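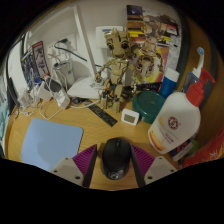
Subject: Re: [desks] Things that live on desks and whether they should

I have now read all of the replies to Skarnell's question, including the one about hot-desking in Uppsala, and I think we've been too hard on ornaments. My own position is that a desk can carry one pointless object provided that it is of good character. Mine is the jointed tree fellow at the back, who resembles Groot closely enough that visitors greet him by name, and who has his own likeness propped behind him on the wall side in case anyone forgets what he looks like. He doesn't roll, leak, need charging or ask whether I got his email. I can't say the same for the mouse.

Iraklis Rallis wrote on 12 Oct 2018:

> I have been told to clear my desk down to "tools only" before
> the Lornon people come to measure the room. Does the list have
> a view on what counts as a tool? I have a stapler with nothing
> in it, 3 mugs, a ruler I use for scratching my back and a brass
> frog. My wife says the frog goes. I say the frog holds down the
> gas bill.
>
> Also, mouse mats. Hollis says they are finished as an idea. Is
> he right? I have had the same one since we moved and it's gone
> shiny in the middle.

Taking the points in the order they annoyed me.

The frog stays. Anything that has ever held down a bill is a paperweight, and a paperweight is a tool. I would put a bill under it before the Lornon people arrive, all the same.

The stapler goes, or gets some staples. I bought a box of 1000 in July and expect to leave most of them to my nephew.

The ruler is harder. I keep a dark thin one lying across the desk at a slant, where it has become a sort of border between the part I work on and the part where things stand and look at me. I can't read the markings on it without putting the lamp on and my glasses up. It hasn't measured anything this year. But if I put it in the drawer I need it within the hour, and if I leave it out I don't, so out it stays. I recommend the same for yours, although I'd rather not borrow it.

On mats, Hollis is wrong, and he was wrong about the kettle. I have a light blue one with rounded corners, well over to the left, and I will admit the mouse spends a fair part of its life on the bare wood beside it. This is a failing in the mouse. A glossy black mouse on a pale desk shows every thumb you have ever owned, and no mat will help with that, but a mat does at least give you a place to aim for. If yours has gone shiny, try washing-up liquid and a nail brush, rinse it properly and dry it flat under a towel. Don't put it on a radiator. Mine before this one was a Truvitz and it curled up like a rasher, and after that the pointer went uphill whatever I did.

You didn't ask about clocks but you'll be asked. I have a small white one with a grey-green display, and I'd call it a tool if pressed. I look at it perhaps 4 times a day, always when I already know the answer.

Then there is the matter of round pots with lids, or things that look as if they ought to have lids. Everybody has one. Mine is dark green and sits behind the clock. I won't be giving an inventory of what goes in it, as my sister reads this list. If the Lornon people ask, say "fixings".

As for mugs, three is two too many and you know it.

What I would do, if I were being measured, is push everything to the back in a row, tallest in the middle, and wipe the front with a damp cloth. People measuring rooms look at the floor and the sockets. When ours was done the man spent 40 minutes behind the radiator and then asked me where the tree had come from.

Does anyone still have the offcut of green baize that was offered in the summer? I could use a strip for under the lamp, which has started to scratch.

3 comments

skirting_bored
Washing-up liquid took the pattern clean off mine. It had a map of the Norfolk Broads on it and now it has most of Norfolk.

Hollis
I never said mats were finished. I said yours was. And the kettle was sold to me as descaled.

pedestal drawer
Baize went to the church hall, sorry. I have up to a yard of brown felt if you can collect it. Pro-frog, for the record.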